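Two-arm grocery cell in the garage, build log and questions
Shop Projects > Robots

prelum_pete
Posted March 31, 2026

Finally got both arms on one rail! The whole thing lives in a box of aluminum extrusion in my half of the Clirndale shared shop. Current job is bags and fruit, and I'm having way too much fun with it.

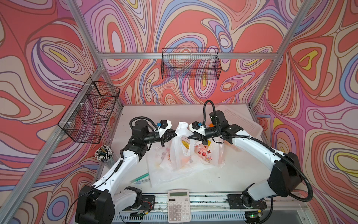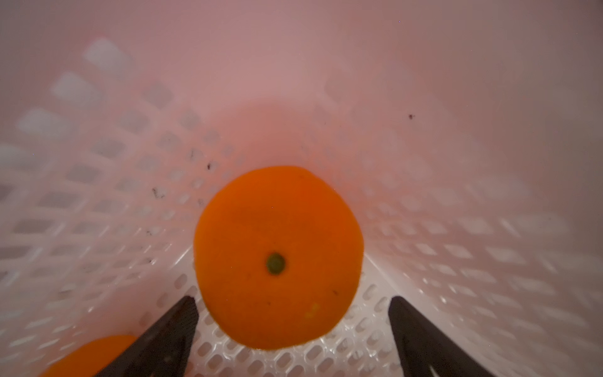 Cable routing took me four evenings (I redid the right side twice), and I'm at 2644 lines of Python, most of it me arguing with the wrist camera. Next up is fingertips. I have flat ones now and want something softer for fruit. Silicone pads? Printed flexy fingers?

Skaltby
Love the wallpaper, but doesn't it drive your vision code nuts? I'd paint those walls flat gray before touching the fingers.

prelum_pete
Never! If it only works in front of a gray wall, I don't trust it. My sister Myrto Drakos picked the pattern and she'd never forgive me anyway.

hakim_96
With Pete on this one. Busy walls made my detector better once I had enough pictures of them, around 280 in my case. On fingers, skip printed flexy ones. They're great on fruit and hopeless on thin plastic bags.

Skaltby
Disagree on both counts, lol. Mine handle bags fine if you print them stiff at the tip. And 280 pictures is a lot of evenings compared to one can of paint.

hakim_96
Depends on your evenings! Pete, try 2 mm silicone sheet on the flat fingers first. Contact cement, rough up the surface, leave it overnight.

prelum_pete
Ordering the sheet tonight. Skaltby, can you post your finger file too? I'd like to run both before the open house in May.

Skaltby
Sure, give me till the weekend. Print it at 96 percent or the bolt holes come out sloppy.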